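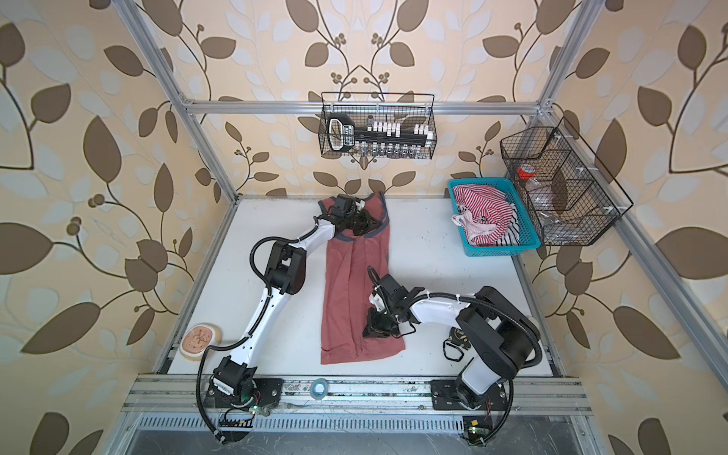 Why does a T-shirt get holes when you never ripped it?

Tiny bits of it wear away every time you wear it, sit in it and wash it, until one spot gets too thin to hold together.

OK so that's the short version. Longer version coming. Grab an old shirt if you've got one, you'll want to look at it.

What is cloth, anyway?

Cloth is made of yarn. Yarn is made of fibers. Fibers are super thin hairs, thinner than the hair on your head most of the time. Cotton fibers grow on a plant, in a fluffy white puff called a boll. Wool fibers grow on sheep. Polyester fibers get made in a factory from stuff that comes out of oil. Same family as plastic bottles. Weird but true.

One fiber on its own is weak. You could snap it easy. But twist a whole bunch together and they grip each other. Try it with a cotton ball. Pull it slowly and it comes apart, no effort at all. Now pull off a strip, twist it tight between your fingers and pull again. Much harder! You just made yarn. Bad yarn, but yarn.

Knit or woven?

Two main ways to turn yarn into cloth.

Woven: yarns go over and under each other, like a basket. Jeans are woven. So are bedsheets and most button-up shirts. Not very stretchy.

Knit: yarn goes in loops, and every loop hangs on to the next loop. T-shirts, tank tops, socks, sweaters. Stretchy, because the loops can change shape. Pull sideways and the loops get wide. Let go and they mostly go back.

Look really close at a T-shirt, with a magnifying glass if there is one in the house. On the front you'll see teeny V shapes in rows. Those are the loops. Flip it over, the inside has little bumps instead.

When a loop breaks in knit cloth, the loops next to it have nothing to hang on to. So they let go too. That's how a pinhole on Thursday is a finger hole a few washes later.

So what wears it out?

Rubbing, mostly. The fancy word is abrasion. Backpack straps rub your shoulders. Your belly rubs the edge of the table. The bit at the bottom of the shirt rubs on your belt or the button of your jeans, and lots of people find their first little holes right there. Go check yours. Lower front, near the middle.

Washing too. In the machine everything tumbles around and bumps into everything else, and zippers are the worst for it. An open zipper is basically a row of little teeth.

Then the dryer. Ever cleaned out the lint screen? That gray fuzz is your clothes! Bits of fiber that came loose. Not all of it, there's some dust and pet hair in there, but a lot of it is shirt.

Sunlight does some. It breaks down dyes, thats why a shirt left by a window goes pale on one side. It makes the fibers weaker as well, only slowly.

And sweat. And deodorant. The armpit part of a shirt gets stiff and goes first sometimes.

What are the edges for?

Cut a piece of knit cloth and leave it alone. The edge curls up or starts to come undone. So the people who make clothes cover it. At the neck and the arm holes there's usually a band or a strip of trim sewn on. On some shirts it's a different color from the rest, just for looks. The band also helps the neck hold its shape after your head has been shoved through it every morning.

At the bottom there's a hem. That just means the edge is folded up and stitched down. Feel it, it's thicker than the rest.

The rub test

Factories have a machine that rubs cloth in little circles until it wears through, and it keeps track of how many rubs. You can do a slow one at home.

You need: a few scraps of old cloth (ASK first, don't cut up anything good), a sheet of sandpaper, a block of wood, tape, paper and pencil.

Tape the sandpaper to the block. Tape a scrap flat to a board, all four sides. Rub back and forth with the same push each time. There and back is one rub. Stop when you can see the board through the cloth.

The class at Ayala School tried this in August with three scraps. An old thin T-shirt gave up at 267 rubs. A newer T-shirt got to 558. The piece of jeans went all the way to 1,141 and everybody's arm was killing them, they had to take turns. Yours will come out different. Depends on the sandpaper, and how hard you push.

Why did jeans win? Thicker yarn, packed in tight, and a strong weave called twill. Look for the slanty lines.

Try it again with wet scraps. Guess first, write your guess down, then rub.

How to make a shirt last

— Turn it inside out before it goes in the wash.
— Zip up the zippers on everything else.
— Cold water is fine for most stuff.
— Hang it up to dry if you have room.
— Not dirty? Wear it again.
— Fix a hole while its small. Ask a grown-up to show you how, a few stitches is plenty.

What happens to it after that?

If it still fits somebody, pass it on. If it's too far gone, rags. Old T-shirts make great rags, cotton soaks up water really well. Some places also shred old cloth back into fluff and use it for stuffing, or inside car seats and walls. A few can spin it into new yarn, but shredding makes the fibers short, and short fibers don't grip as well. So they usually mix in some new ones.

Words to know

Fiber — a very thin hair that yarn is made of
Yarn — lots of fibers twisted together
Knit — made with loops
Woven — made with yarns going over and under
Abrasion — wearing away by rubbing
Hem — an edge folded up and sewn
Lint — loose bits of fiber
Twill — a weave with slanty lines, like in jeans

More from Memeck Kids: Why do socks shrink? / What makes wool itchy? / How does a zipper work?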